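Gripper thread, as promised. Two grippers, same arms, same sim kitchen. Typing this between runs so forgive the spelling

1/ Setup first. Two-arm robot in sim, left side gets the Flemo parallel gripper model, right side gets the Bomau two-finger. Controller is the Prondham one, stock gains. I touched nothing. OK I touched one thing, see 4

2/ Why sim. The real Bomau unit is on back order and I'm not buying a pair before I know if the fingers clear a counter edge. Last time I guessed (April) and paid for a return shipment. Never again

3/ Task is dull on purpose. Reach over counter, pick one thing, lift, hold, put back. 315 tries per gripper. Log slip, log contact with the stone, log wrist angle at grasp. No fancy scoring

4/ The thing I touched: friction on the fingertips. Default was way too sticky, everything lifted like it had glue on it. Pulled it down until a bottle could slide. If you're comparing grippers and you never drop anything, check this before you post numbers pls

5/ View from over the body with both arms out. Slim fingers low on the left by the counter edge, Bomau up and open on the right. Bread, wine bottle, red pepper, green apple, white cup in the row along the back

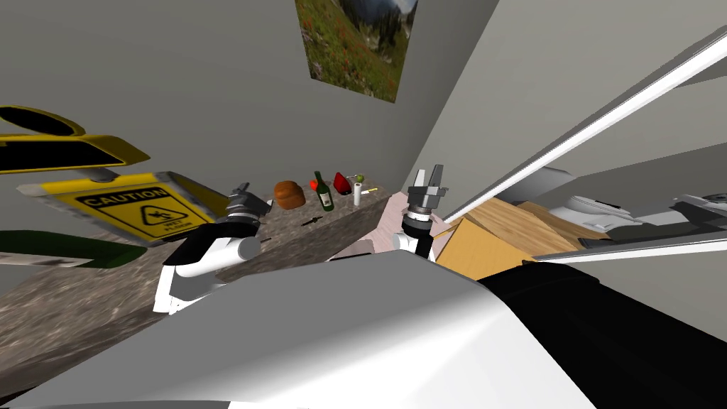 6/ Results so far, Flemo side

Slim fingers are great near clutter. Goes in between bottle and pepper without knocking either, most of the time. Bread is fine. Apple is where it gets ugly, thin contact patch, it rolls out if the grasp is even a little off center

Also wrist has to come in pretty steep to clear the edge of the counter. Prondham planner takes the long way round when you ask for that. Annoying but it gets there

7/ Bomau side

Holds round stuff much better. Apple, pepper, no drama. Bottle by the neck is OK, bottle by the body wants nearly full opening and then there's no room left for error

Bulkier though. It bumped the neighbor object so often that I added a column to the log just for that

8/ Controller notes bc somebody will ask. Position mode for the reach, switch to force limit on close. The switch has a lag of 6 control ticks in my build. With the slim fingers you see it, there's a little squeeze before it backs off. With the Bomau you mostly don't. Could be my config, havent ruled it out

9/ Cup deserves its own post. Both grippers from above, both OK. Both from the side, both bad, it tips before the fingers close. Slowed the close to a third and it helped the Bomau, did nothing for the Flemo. No idea why yet

10/ Camera. Using one view from up on the body looking down the arms. Good for seeing approach angles, bad for the back of the row, things hide behind each other. Going to add a wrist cam on each side and rerun 3 of the worst cases

11/ Someone DMed about the Sarıgül soft pads. Have the mesh, haven't got a contact model I trust. Soft pads on rigid body sim is mostly wishful thinking imo. If you have one that works send it, I'll run it on the same task

12/ Where I'm leaning: slim fingers with a wider pad glued on. Ugly. Probably right. Printing a pair for the real arm this week so at least the fit gets checked on hardware

13/ Logs are a mess, will clean up the colum names and put them out. Ask for the raw version if you cant wait, it's just csv

14/ Edit to 8, lag is the same with the gripper unloaded, so it's the mode switch and the mass has nothing to do with it. Rerunning both sides tonight with the switch moved earlier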